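**The drawer, and other news from the second floor**

The Tirnby Street building has 528 lockers, one working elevator and, as of April, a tenants' lending shelf. You may have read the sign. Neelam Mathur wrote it, Umesh Pant laminated it, and someone has already added a mustache to the smiley face.

The idea is simple. You bring down the thing you own two of, and you take up the thing you need for an evening. In the first month the shelf took in 12 umbrellas, a fondue set with no forks, and a waffle iron that has been borrowed more often than it has been cleaned. Vivek Gautam donated a book on letting go of possessions, then came back for it on Saturday.

Cables, though, are where this building truly shines. We asked for spares and got a drawerful by dinnertime. Half of them came with a note saying "probably fine." Aarti Bajpai has offered to sort the lot by what they plug into, and would like it known that "the back of the old one" is not a category.

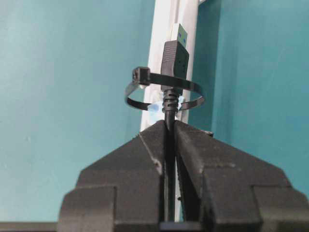 *A USB cable with its tie still on.*

A few house rules, as agreed at the last meeting, which ran until the cookies did:

- Sign the sheet. Your first name and apartment will do. "Me" will not.
- Keep things a week. If you need the ladder longer than that, please tell us what you're building.
- Coil cables before you return them. There is a jar of ties next to the sheet.
- No food, no paint, and no more fondue sets.

Jolien De Bruijn asks whoever has the Grornton drill to bring back the bits as well. She has a shelf to hang and has been looking at the same hole in the wall for three weeks. She isn't angry. She did use the word "larceny," but in a friendly voice.

The shelf fund stands at $200, most of it from the bake sale and $20 from a coat pocket at the swap. We plan to spend it on a second set of shelves and a lock for the cupboard under the stairs. Suggestions go in the box by the mailboxes, which is the one with the slot. The one without the slot is the fuse box.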